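I finished the book on the bus, two stops before mine, and I stayed on until the end of the line because I did not want to stand up. The book is The Salt Ledger by Elin Llewellyn. We read it in June for the reading group at the Etalley library, and I am only now writing my notes, in November 2022, which says something about my habits.

I should explain that I read slowly in English. With a novel of 400 pages I need a month, sometimes more, and I keep a small notebook for the words I do not know. For this one I wrote down "lintel", "sluice", "begrudge" and a Welsh word which I still cannot pronounce. The woman in the story, Mrs Gwilliam, keeps the accounts of a harbour where fewer ships come each year. Not very much happens. A cousin arrives, a wall falls down, there is a long quarrel over a boat. I liked it very much.

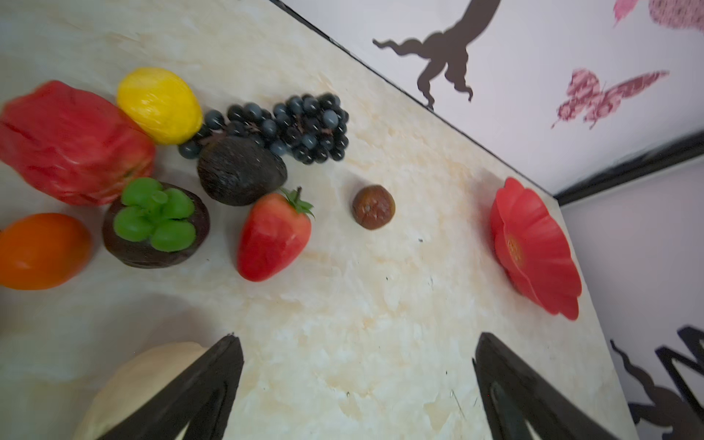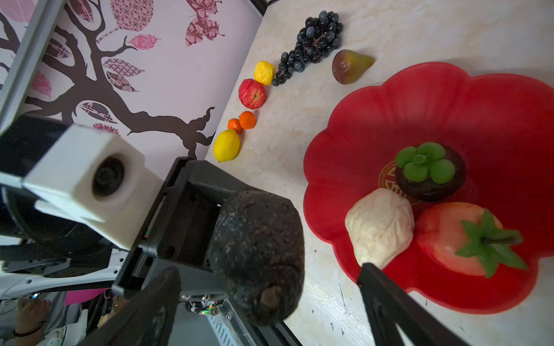
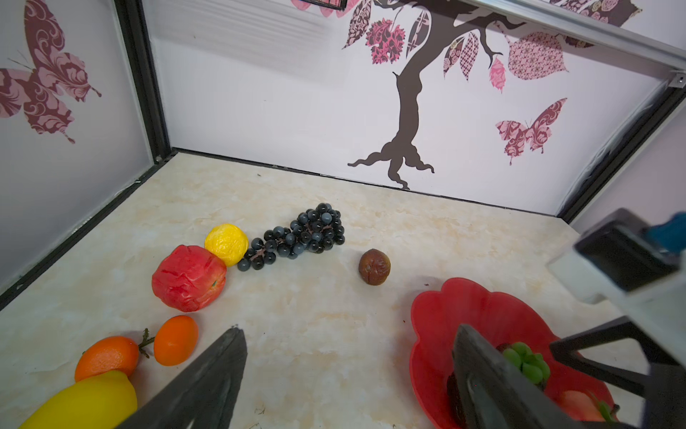 Reading Notes, no. 8

At the meeting we were not of one opinion. Several people found the middle part too slow, and one lady said that she had skipped the whole chapter with the tax inspector. I was a little shocked, as this was my favourite chapter! He sits in the cold office, she will not offer him tea, and they talk of the price of rope until it gets dark. I read it twice, the second time aloud in my kitchen, to hear how the sentences go.

We also spoke about the ending. I will not tell it here, but I had understood it wrongly. I thought the letter was from the brother. The others were sure it was from Erken, the Swedish captain from the first part, and when I looked again at home I found the blue ink, which is mentioned only once before. In my own language I would have noticed it, I think. Or perhaps not, I am also a careless reader in my own language.

My copy is the paperback from Pledo, and the print is rather small. The library has the hardback too, with a map of the harbour in the front, and I recommend to take that one if it is not on loan. The map helped me to see why the quarrel over the boat is so serious.

Next I will try her first book, the short stories. A friend from the group has promised to lend it to me when she has finished, and she reads even more slowly than I do. In the meantime I have started a detective novel in which three people are already dead, and I have not yet needed the notebook.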